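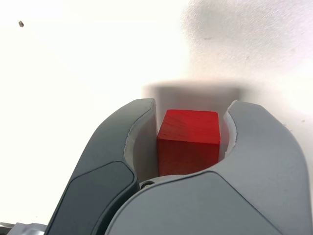

Mehwish Dogar fragt, ob man die roten Würfel nach dem Abwaschen auf die Heizung legen darf, bei ihr seien zwei davon an den Kanten rau geworden. Auf die Heizung bitte nicht. Holz, das zu schnell trocknet, stellt die Fasern auf und kann reißen. Mehr dazu unter „Reinigung“.

Häufige Fragen zu den Bauwürfeln aus Holz

Sind die Würfel lackiert oder gebeizt?
Unsere roten Würfel sind gebeizt und danach dünn geölt. Die Maserung bleibt dabei sichtbar. Wer eine völlig deckende Farbe sucht, wird mit dieser Serie nicht glücklich.

Warum sieht dasselbe Rot je nach Seite anders aus?
Holz nimmt Beize unterschiedlich auf. Hirnholz saugt stärker und wird dunkler als die Längsseiten. Dazu kommt das Licht: Eine Fläche, die nach oben zeigt, wirkt fast immer heller als die Seite darunter. Farbunterschiede zwischen zwei Würfeln aus demselben Kasten sind kein Reklamationsgrund.

Färben die Würfel ab?
Auf trockenen Händen nicht. Wenn ein Würfel länger nass auf hellem Stoff oder unbehandeltem Holz liegt, kann ein rosa Rand bleiben. Auf Stoff geht er meist mit Gallseife heraus, auf rohem Holz muss man schleifen.

Wie viele Würfel sind im Kasten?
Der Grundkasten Stivmont enthält 180 Würfel, der große Kasten 449. Die ungerade Zahl beim großen Kasten ergibt sich aus der Einteilung der Lagen und wird uns oft als Fehler gemeldet. Sie stimmt.

Wie reinige ich die Würfel?
Mit einem feuchten Tuch abwischen und gleich trockenreiben. Bei klebrigen Resten etwas Spülmittel ins Wasser geben. Danach mit Abstand zueinander auf ein Handtuch legen und bei Zimmertemperatur trocknen lassen, am besten über Nacht. Spülmaschine, Dampfreiniger, Backofen und Heizkörper sind ungeeignet.

Die Kanten sind rau geworden. Was kann ich tun?
Schleifpapier mit Körnung 200 um den Finger legen und die Kante leicht brechen, immer in Richtung der Maserung. Staub abwischen, einen Tropfen Holzöl für Spielzeug einreiben, Überschuss nach einer Viertelstunde abnehmen. Die Stelle wird etwas heller als vorher. Ölgetränkte Lappen bitte ausgebreitet im Freien trocknen lassen, sie können sich selbst entzünden.

Passen die Würfel zu denen von Bruser?
Von der Kantenlänge her ja, solange es sich um die Serie mit 5 cm handelt. Die Kanten sind bei Bruser schärfer, beim Stapeln merkt man davon wenig. Zu den alten Bausteinen von Jereo passen unsere Würfel nicht.

Mein Turm kippt schon bei wenigen Lagen. Sind die Würfel schief?
Meistens ist es der Untergrund. Teppich und Spielmatten geben nach. Stellen Sie einen Würfel auf eine Glasscheibe oder Fliese und tippen Sie nacheinander auf die vier oberen Ecken. Wackelt er, tauschen wir ihn um. Im Winter, bei trockener Heizungsluft, kann Holz sich minimal verziehen. Das gibt sich oft bis zum Frühjahr von selbst.

Kann ich einzelne Würfel nachkaufen?
Ja, in Rot, Blau und Natur. Gelb wird nur einmal im Jahr gebeizt, in der Regel im Februar. Bestellungen dafür nehmen wir das ganze Jahr über an.

Wohin mit Reklamationen?
Schriftlich an Fernanda Brandão, möglichst mit der Nummer vom Kastenboden. Telefonisch sind wir samstags nicht erreichbar. Wer im Laden Ó Briain gekauft hat, kann defekte Würfel auch dort an der Kasse umtauschen, den Kassenbon bitte mitbringen.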